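사진 기초 실습 5주차 강의 노트
주제: 셔터 속도와 손떨림

이번 주는 제가 한 학기 중에서 제일 좋아하는 시간입니다! 조리개가 공간을 다루는 다이얼이라면 셔터는 시간을 다루는 다이얼이고, 이걸 손에 익히고 나면 같은 골목도 전혀 다르게 찍히거든요.

1. 셔터 속도 읽기
카메라 화면에 125라고 나오면 1/125초라는 뜻입니다. 숫자 뒤에 따옴표(")가 붙으면 그때는 진짜 '초'예요. 2"는 2초. 처음에 꼭 한 번씩 헷갈리니까 지금 카메라를 꺼내서 다이얼을 끝에서 끝까지 돌려 보세요. 한 스톱 느려지면 빛이 두 배로 들어옵니다. 1/250에서 1/125로, 다시 1/60으로. 노출을 그대로 두고 싶으면 조리개나 감도를 그만큼 줄여야 하고요.

2. 흔들림은 두 종류
카메라가 움직여서 생기는 흔들림은 화면 전체가 같은 방향으로 밀립니다. 피사체가 움직인 흔들림은 배경은 또렷한데 사람이나 자전거만 번지죠. 확대해서 어느 쪽인지 먼저 보세요. 앞의 것은 삼각대나 손떨림 보정으로 잡을 수 있지만, 뒤의 것은 셔터를 더 빠르게 하는 수밖에 없습니다.

3. 손으로 들고 찍을 때의 기준
오래된 경험칙으로 '1/초점거리'가 있습니다. 100mm 렌즈라면 1/100초보다 느려지지 않게, 26mm라면 1/30초 정도까지. 풀프레임 기준이니 크롭 바디를 쓰는 분은 배율을 곱해 주세요. 화소가 높은 카메라는 조금 더 여유를 두는 편이 좋습니다.

자세 연습도 같이 합시다. 팔꿈치는 옆구리에, 왼손은 렌즈 밑을 받치고, 숨을 반쯤 내쉰 다음 셔터를 '누른다'기보다 지그시 '짠다'는 느낌으로. 벽이나 난간이 있으면 꼭 기대세요. 정말 차이가 큽니다!

4. 삼각대를 쓸 때
- 굵은 다리부터 펴고, 가운데 기둥은 마지막에 올린다
- 손떨림 보정은 설명서를 확인한 뒤 필요하면 끈다
- 2초 타이머나 릴리즈를 쓴다
- 바람이 불면 가방을 기둥 고리에 건다 (흔들거리면 역효과)

5. 과제
움직이는 피사체 하나를 정해 1/500, 1/60, 1/8, 1초로 각각 찍어 오세요. 장소는 자유입니다. 이번 학기 읽기 자료는 Inger Østergaard의 연작 'Hjaltested'인데, 긴 노출로 찍은 바다가 정말 아름다워요. 제출 파일은 보정하지 않은 원본으로, 촬영 정보가 남아 있어야 합니다.

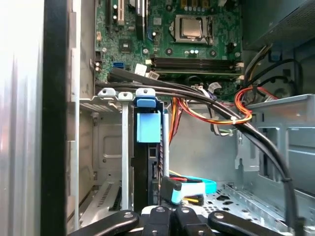
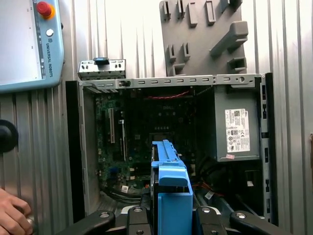 게시판 질문
Dora: 교수님, 낮에 1초로 찍으니까 조리개를 끝까지 조여도 사진이 하얗게 날아가요. 감도도 이미 제일 낮은데, ND 필터를 꼭 사야 하나요? 해 질 무렵에 다시 찍어서 내도 되는지 궁금합니다.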